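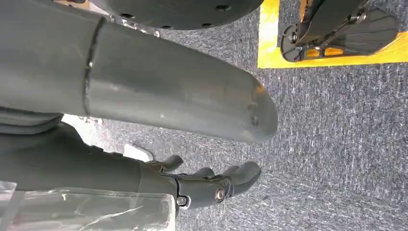
Does the Time on the Sign Match the Bus? A Small Study of Route 6 in Birnden
Final report, Introduction to Urban Data
Submitted 7 August 2025

1. Background

Route 6 runs from the Kneath transfer lot to the hospital by way of the college and the main shopping street. It is the bus most students at our campus use. In the spring the city put countdown signs at the stops along the route. The signs get their numbers from a system called Presport, which also feeds the city's trip planning page.

Students in our department often said that the signs were wrong. Some said the bus came early, some said it came late, and a few said that a bus would drop off the sign completely and then show up anyway. We wanted to find out how large the error was and whether it was worse at certain stops or times of day.

2. Questions

We started with four questions and cut them down to two after our proposal was returned. First, when a sign says the bus will come in ten minutes, how far off is it? Second, does the error depend on where the stop is along the route?

We had also planned to look at the effect of rain, but there were too few rainy days during our collection period to say anything.

3. Data collection

We used two sources. The first was the public feed behind the signs, which we saved once a minute with a short script. After removing duplicate rows and rows with no stop number we had 2,758 predictions. The second source was our own record of when buses arrived. We stood at the stops with a paper sheet and a phone clock and wrote down the time the front door opened. This gave us 164 arrivals.

Matching the two was harder than we expected. The feed gives each bus a trip number, but the number is not shown on the bus, so we had to match by time and direction. When two buses came close together we could not always tell which was which. We dropped those cases and were left with 138 matched arrivals.

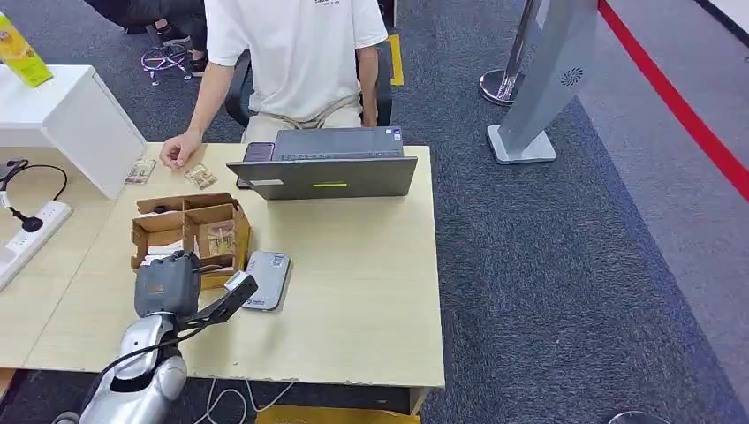

The matching was done in a spreadsheet first and then again in code, and the two results were compared. They disagreed on a handful of rows. Most of these came from one sheet where the hours had been written in 12-hour time without a.m. or p.m. We corrected that sheet and ran everything again.

4. Results

At the ten-minute mark the typical error was under two minutes. That is smaller than we thought it would be from what students told us. Buses were more often later than the sign said than earlier. Early buses were uncommon, but they matter more to a rider, who misses the bus and has to wait for the next one.

The error grew along the route. At the first stops after Kneath the sign was close to correct nearly all the time. After the shopping street it was clearly worse, and the stop in front of the Brekico store was the worst of all. Buses there wait to turn left across traffic, and there is no turn arrow. Presport seems to treat this part of the route like any other, although we have no documentation on how it makes its predictions and this is only our guess.

We found several cases of a bus that left the sign and then arrived. All of them happened near the hospital end, where the bus changes direction. We did not collect enough of these to put them in a table.

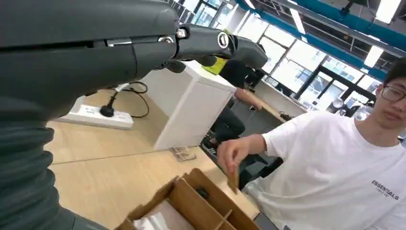
5. Limits of the study

We only covered weekday daytime service. Evening buses run less often and the error may be different then. Our arrival times were written by hand, and a person reading a phone while watching for a bus can easily be off by several seconds. We rounded to the nearest half minute for that reason.

Our stops were also not chosen at random. We picked the ones with a place to sit or some shade, and this left out two stops by the highway ramp.

6. What we would do next

The city changes its timetable in October, and it would be useful to repeat the counts after that with the same stops and the same script. We would record the bus number painted on the side, which would have saved us most of the matching work if the feed included it. We would also ask riders directly. Our numbers say the signs are fairly good, but students still do not trust them, and the data we have does not explain that.

The cleaned data and the script are in the course folder. The paper sheets were scanned and are in the same place, under "arrivals."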